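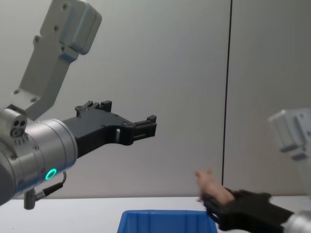

Deux bras robotisés et un bac de rangement, à l'atelier de démonstration de Brestberg.

Argate ouvre son atelier de Brestberg au public en octobre

Brestberg - L'entreprise Argate organise en octobre une journée portes ouvertes consacrée à la manipulation d'objets par des robots à deux bras. L'atelier accueillera les visiteurs dès 10 heures. L'entrée est libre, dans la limite de 158 personnes.

Les démonstrations portent sur le tri de petits objets dans un bac bleu, dont un cochon rose et une balle. 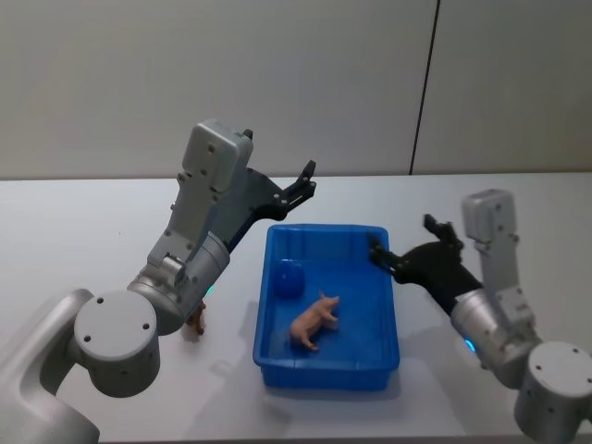 Au programme

Babak Soltani, responsable des essais, présentera le poste de travail, puis répondra aux questions. Chaque séance dure 2 heures - pause comprise - et se tient 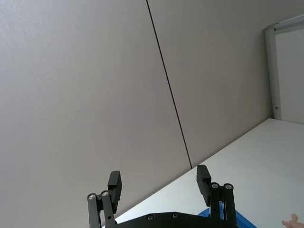
dans la salle Lambert, au rez-de-chaussée. Une visite du bâtiment de 700 mètres carrés est proposée ensuite.

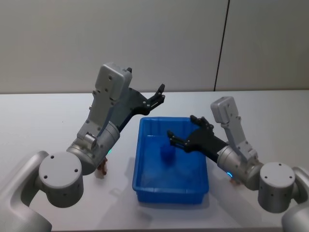 Argate emploie 78 personnes à Brestberg et à Girness. « Nous recevons beaucoup de demandes d'écoles et d'ateliers de la région », indique Dela Ofori, directrice du site. Un petit bloc bleu au fond d'un bac d'un bleu plus clair, avec une pince de chaque côté, sert de point de départ à sa présentation sur la vision. Elle se terminera par un échange avec la salle.

Contact presse : Dela Ofori, Argate, Brestberg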